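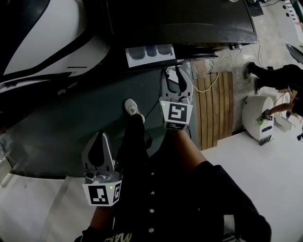

How many examples do you need before training is worth starting? Plan on 80 good ones per task, and don't trust anyone who promises results from fewer.

Search this guide Enter keyword

3. Recording with the Hadadel hand grippers

1. Check that the green light is on at each gripper.
2. Start a take. Keep the markers uncovered.
3. Do the task once, at normal speed, then stop the take.
4. Replay it. Delete any take with a fumble — the software will happily score it as good.

Note: The quality score is a rough filter at best. In July Jamshid Babaei rechecked 1,000 takes by eye and threw out 31 that had passed.

Caution: Watch for cables underfoot. Stop the take before you step over one.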